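Progress Report to the Plutanent Fund for Genre Fiction
Project: The Toll Bridge of Gustville, book two of the Sundix sequence
Submitted by Sofia Xenos
Period covered: through the end of May

Where the book stands

The draft is at 120 pages. My application promised a finished first act by now, and I have one, although it has become longer than first acts usually are and contains a siege. In the original outline the siege was in the third act. Horrocks, the troll who runs the toll bridge, insulted the wrong duke in chapter four, and I couldn't find a way for the duke to sit on that for another two hundred pages.

For panel members who joined after book one: Sundix is a game world whose players have mostly logged off for good, leaving the monsters and shopkeepers to carry on. Horrocks still collects tolls. He has 1325 gold pieces, nothing to spend them on, and a level cap he considers a personal slight. Book two starts when one player comes back and refuses to pay.

Changes from the approved outline

The talking sword is gone. I know it was singled out for praise in the panel's comments, and I kept it alive for two full drafts out of gratitude. It had one joke. Its better lines now belong to the ferryman, who is Horrocks's business rival and needed something to do with his mouth besides chew.

The returning player was going to be a teenager. She is now a retired tax auditor who played the game to be sociable and never much liked it. This has done wonders for the toll dispute, which takes up most of chapters five and six and which my reading group called "weirdly tense." I'm taking that as praise.

The stat boxes are shorter. In book one, Horrocks leveled up eleven skills in the middle of a funeral. Several readers wrote in about it. In book two the boxes go at the ends of chapters, and grief is left out of the numbers.

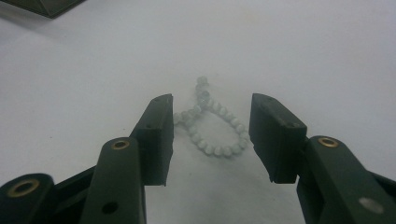
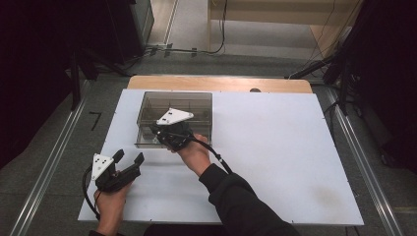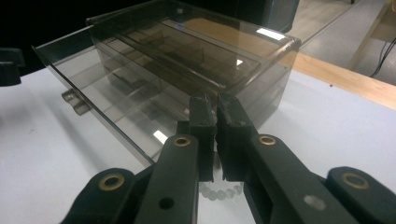
Spending

The first payment went to rent, groceries and the developmental editor, in that order of size and the reverse order of usefulness to the manuscript. The editor's letter ran longer than chapter one. I have followed most of it. We still disagree on whether Gustville needs a map. She says readers will want to know which side of the river the tannery is on. My concern is that once there's a map, I will have to know too.

I haven't drawn on the cover budget. I have sent the artist a short brief asking for a troll, a bridge and no glowing eyes. The first sketch had glowing eyes. The second has one.

Problems

The middle sags. Between the end of the siege and the trial there are 3 chapters in which people walk to places and discuss the trial. One of them has a nice bit about soup. I expect to fold them into a single chapter and save the soup.

I also have a continuity problem left over from book one, where I wrote that trolls can't cross running water. Horrocks lives on a bridge. At the time I thought of this as a pleasing irony, and now I need him in the courthouse on the far bank by page 150. Current solutions include a drought, a very long walk around, and a legal ruling on what counts as crossing. The auditor is in favor of the ruling, and so am I.

Last, I underestimated how long a battle takes to write when neither army wants to be there. The siege cost me most of a month. It's better for it, but the schedule is not.

Next steps

Finish the compressed middle and send it to the editor before I start on the trial.
Settle the water business one way or the other and fix the four places that depend on it.
Answer the artist about the eye.
Draft the trial straight through without going back to polish chapter one, which has been polished enough to slip on.

Request

I would like to move the delivery date for the full draft back by 2 months, with no change to the amount of the grant. The second payment can wait for the new date or come on the old one. The panel will know its own rules on this better than I do, though Horrocks has asked me to point out that a toll is due when the traveler reaches the bridge.

Sample pages from chapter five are attached. The ferryman's song is unfinished and the third verse doesn't scan.

Sofia Xenos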